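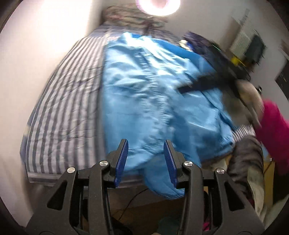 Light-blue fabric laid out on the bed.

Plamcombe ran for 24 episodes, and I finished the last of them on Tuesday night. The premise is simple. Driss Tahiri, a second-year student at a boarding school on the island of Lerkia, finds that the school clock loses one minute every time somebody tells a lie within its hearing. Only he and the new transfer student, Youssra Nasr, notice the gaps.

The first six episodes set out the rules and keep to them. Lost minutes are logged on screen in a small counter at the top left, which reads 436 by the end of episode six and 1,052 at the halfway point. I checked the running total against the lies I could spot and it holds up until episode 15, when the counter jumps to 1,744 between scenes. The manga explains this with a chapter set in the village of Fulunska. The anime drops that chapter — a poor choice, as Youssra's decision to leave the school depends on it.

Animation is steady but plain. Backgrounds are better than the character work, the harbour at night in particular. Lip movement is off by a few frames in episodes nine and ten on the disc version; the streamed version is fine.

The ending differs from the manga. At 2,000 minutes the clock stops, and the headmaster, Abdelaziz, is given a long speech that repeats what he said in episode four. I would have cut it by half. The second opening theme is weaker than the first.

I will cover the manga in November, starting with volume three.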